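4/10/19

The budget for the sorting bench was $500, a figure I picked because it looked calm. Peltside quoted 549 for spare joints alone. Ustora came in at 458, shipping extra, naturally.

So the second arm ate the money I'd set aside until November. Anouk Van Dijk asked what it would be lifting. Toy bricks, I said. She wrote that down.

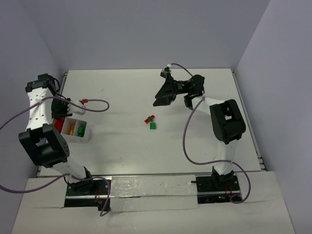 ## Still to buy

- Cable clips, before the purple stuff snags a wrist
- 3 spare gripper fingers
- More bricks (the one line Anouk approved without a meeting)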